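Comunidade Widavora > Casa e arrumação > Salas e zonas de convívio

Como arrumar um quadro, um cesto e uma raquete no mesmo móvel sem parecer um armazém?

Jitendra Sengar
Membro desde janeiro

Olá a todos! Mudei-me para um apartamento mais pequeno e estou a adorar a luz da sala, mas tenho um problema com as coisas que não pertencem a lado nenhum. Comprei uma estante Skandau com 95 cm de largura e 3 prateleiras, e queria que servisse para tudo o que andava espalhado: um quadro de fundo escuro que ainda não sei se penduro, um cesto entrançado redondo onde caem comandos e cabos, e a raquete de ténis, que uso quase todas as semanas e que neste momento mora em cima do sofá.

Já tentei pôr o quadro de pé encostado ao fundo e o cesto à frente, mas o cesto tapa tudo. A raquete deitada fica com o cabo de fora e já lhe dei duas vezes com a anca ao passar. As paredes são de tijolo, posso furar, mas só tenho um berbequim emprestado até ao fim do mês. Alguém tem uma disposição parecida que funcione?

Tripathi
Resposta útil para 3 pessoas

Pendura a raquete e pronto. Um gancho na parede, a raquete pelas cordas, resolve-se em cinco minutos. O cesto vai para baixo.

Naveen Saxena
Resposta escolhida por quem perguntou

Que bom tema, adoro este tipo de quebra-cabeças! Passei um fim de semana inteiro nisto quando montei a minha sala e cheguei a uma ordem que ainda hoje uso (com pequenas batotas).

Primeiro, tira tudo da estante e põe as coisas deitadas numa mesa grande. A sério, faz isto antes de pegares no berbequim! Em cima de uma mesa mexes num quadro dez vezes sem riscar uma parede, e vês logo que objetos gostam de estar ao lado uns dos outros. Marca no tampo, com fita de papel, os 95 cm da estante. Tudo o que sair da fita também vai sair da prateleira, e assim já sabes que o cabo da raquete te vai apanhar a anca outra vez.

Depois começa pela peça maior e mais plana. Uma peça escura com uma borda fina e clara ganha imenso com espaço livre à volta, e nas prateleiras fundas fica sempre na sombra. Eu punha-a em cima da estante, encostada à parede e um bocadinho desviada do centro, com dois pontos de massa adesiva atrás para não escorregar. Se ao fim de umas semanas continuares contente, então furas. Se preferires pendurar já por causa do berbequim, mede a altura contigo sentado no sofá, que é de onde vais olhar para ela.

O cesto é a parte divertida! Um cesto baixo e entrançado, de cor quente, fica lindo ao pé de uma superfície escura, mas só se não estiver a abarrotar. Deixa lá dentro duas ou três coisas de uso diário e manda os cabos para uma caixa com tampa (as da Grodton servem, custaram-me menos do que um almoço). Eu tinha carregadores de telemóveis que já nem existem. Na prateleira do meio, o cesto fica à altura da mão e deixa de tapar o quadro.

Quanto à raquete, concordo com o Tripathi no gancho, mas não a penduraria pelas cordas. Dois pinos forrados a feltro, a apoiar a cabeça pelo aro, com o cabo para baixo. Mesmo ao lado da estante fica à mão quando vais a sair, e liberta a prateleira inteira. Se a guardas com capa, usa antes um gancho largo e pendura-a pela alça.

O painel escuro de borda clara deitado no tampo, com o cesto laranja por trás:

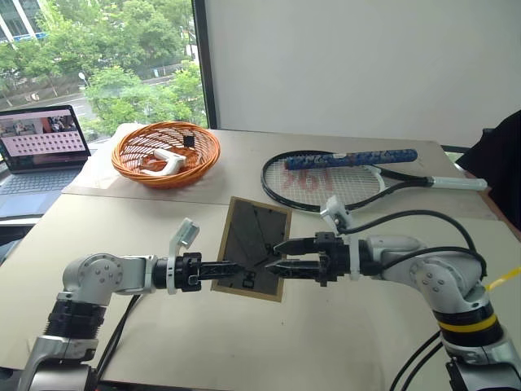
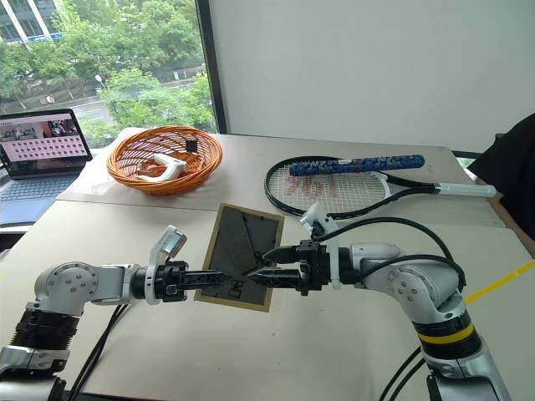
Uma coisa que me esqueci de dizer: experimenta com a luz da noite também. De manhã tudo me parecia perfeito e às nove da noite o candeeiro fazia um reflexo horrível no vidro, e lá tive de rodar o quadro uns dedos para a esquerda. Se o teu não tiver vidro, tens mais liberdade e podes até pô-lo mesmo por baixo do candeeiro.

E conta como ficou, por favor! Estou mesmo curioso para saber se a prateleira de baixo te sobra para livros.

Jitendra Sengar
Comentário à resposta de Naveen Saxena

Obrigadíssimo! Fiz a fita no tampo e percebi logo que a raquete nunca ia caber deitada ao lado do cesto. Vou aos pinos com feltro amanhã à tarde. A prateleira de baixo fica para os livros de cozinha, pelo menos os mais baixos, os outros ainda batem em cima por um centímetro.

Tripathi
Comentário à resposta de Naveen Saxena

A minha está pelas cordas há anos e joga bem. Mas os pinos ficam mais bonitos, isso dou de barato.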